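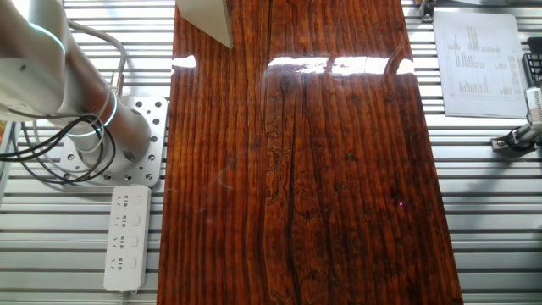
*A varnished board on the slatted bench, with the robot arm mounted to its left.*

## About Terari

Terari is an independent test workshop in Selovthorpe. We study whether machines can take on the ordinary chores of the home and the shop floor, and we report what we find to the people who would have to live or work beside them.

Our work is divided between two groups. The Wiser group covers household tasks such as wiping, folding and putting away. The Saavedra group covers shop tasks, chiefly the handling and finishing of wood. Both use the same rule: a chore counts as done when a machine has completed it 20 times in a row without help.

To date we have examined 133 chores. Five have met the rule. Glossy surfaces, soft goods and cluttered shelves remain difficult – a varnished board that a person reads at a glance can confuse a sensor with its glare.

We do not sell machines, and we accept no payment that depends on a result. Manufacturers may submit equipment for testing and receive the same written report as our 500 subscribers.

Schools and trade groups are welcome to visit by appointment. Requests should be sent in writing to the Selovthorpe office.

Page last revised 22 January 2018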